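Hasto Reading Stand and Book Box
Stosow Books – shop – things that aren't books

Back in stock. Sold out twice over the winter, sorry to everyone on the list, emails went out Sunday.

What it is: a folding stand that holds a novel open at the page you're on, plus a lidded box the stand packs into with room for eight standard paperbacks. Made for book clubs originally. Now mostly bought by people who read at the kitchen table, going by the emails.

Beech stand, two brass page arms, felt on the back so it doesn't mark a jacket. Box is gray board with a cloth spine, looks like a big dictionary on the shelf. Label holder on the front, blank cards included.

Sizes and such
Stand open: 11 inches wide, 9 high
Stand folded: flat, just over an inch thick
Box inside: 12 by 9 by 9
Weight with the stand in it: 5 lb
Five angles, click stops, lowest one is nearly flat
Item no. 1365

What fits
Trade paperbacks, yes. Mass market paperbacks, yes, but push the arms in to the inner slots or the page slips out. Hardcovers up to two inches thick. Past that the spine sits proud of the ledge and it'll tip if you're turning pages with any force. Big family sagas are the usual problem. The collected Gasser novels in one volume does NOT fit, we tried it, it's a brick. Get the three separate paperbacks if you want to use them with this.

Library copies with the plastic cover: fine, a bit slippery. Put the arm over the cover flap as well as the page.

E-readers will sit on it at the top three angles. Not what it's for but go ahead.

The first book in the box
Every box in this batch ships with a novel. This time it's Balto, by Omprakash Thakur, paperback, the second printing with the corrected map. If you missed it last fall – two brothers run a ferry on a river that gets dammed upstream, and the book covers the nine years it takes for the water to drop far enough that the boat can't cross. Slow start. The middle third is the best thing we've sold in a long while. The chapter with the wedding party stuck on the sandbar gets read aloud in the shop more than it should.

Thakur drove a delivery route for years before this and you can tell, there's a lot of waiting around in it and all of it is good. First novel. He's working on another, no title yet, no date, please stop asking us, we don't know.

Already own Balto? Put "swap" in the order notes and we'll send a different novel from the staff shelf. Our pick. Tell us one book you hated and we'll steer clear of it.

Reading guide
There's a folded sheet in the box with questions for groups. Page numbers match the second printing only. If your group has the first printing add two pages to everything after the map. We should of caught that earlier. A few to give you the idea:

Why does the younger brother keep the ticket book after the ferry stops running?
The mother speaks in just four scenes. Is that enough? Our group split right down the middle on this.
Would the ending work without the letter?

Spoilers on the back of the sheet, so don't flip it til you're done. Page 114 is where most people in our group either got hooked or quit. If you're wavering, get to 114.

Putting it together
Nothing to screw in. Lift the back, drop the strut into the slot you want, swing the arms out. The arms are stiff for the first week. Don't oil them, oil gets on the paper. Work them back and forth a few times and they loosen up.

The felt sheds a little at first. Wipe with a dry cloth.
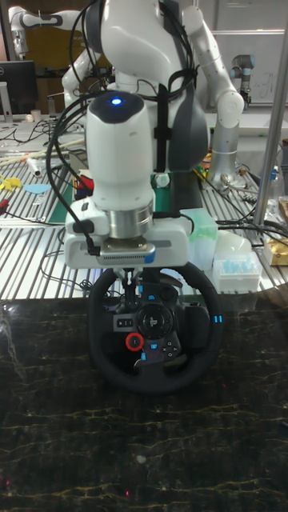

Packing it away: arms in first, then the strut, then fold. Arms out and the lid won't close, and forcing it bends the brass. We can send new arms, a pair is cheap, but it takes a couple weeks. Stand goes in the slot along the back wall of the box, felt side facing the books.

Box does not like damp. It's board. Keep it off the bathroom floor and out of the garage. If a corner gets soft let it dry with the lid open and a heavy hardcover inside to hold the shape.

What buyers said
"Used it for a 600 page paperback, no cracked spine. Arms were very stiff." – Renewed my faith in the kitchen table
"Bought for the stand, stayed for the novel. Cried on the train." – from the March batch
"Wish the box was a bit taller. My hardcovers go in sideways." Fair. We've asked for a taller one.
"Book was great, label cards are flimsy." Also fair. Heavier cards in this batch.

Shipping
Goes out from the shop within three working days. Flat rate in the lower 48, price shows at checkout. Alaska and Hawaii please email first, the box is an awkward size and the website gets the price wrong. Pickup at the counter is free, after 10 a.m., bring the order number.

Returns
Thirty days on the stand and box. Keep the novel whatever happens. If something shows up dented send us a photo and we'll replace it, no need to mail the old one back.

Groups ordering five or more sets: email before you order, we take some off and can put a different title in each box if you'd like. Need a week's notice for that. Signed copies of Balto while they last, not many, first come. Say so in the notes or you'll get a plain one.

Also see: spare page arms, label cards (pack of 20), Hasto travel stand (smaller, no box), staff shelf novels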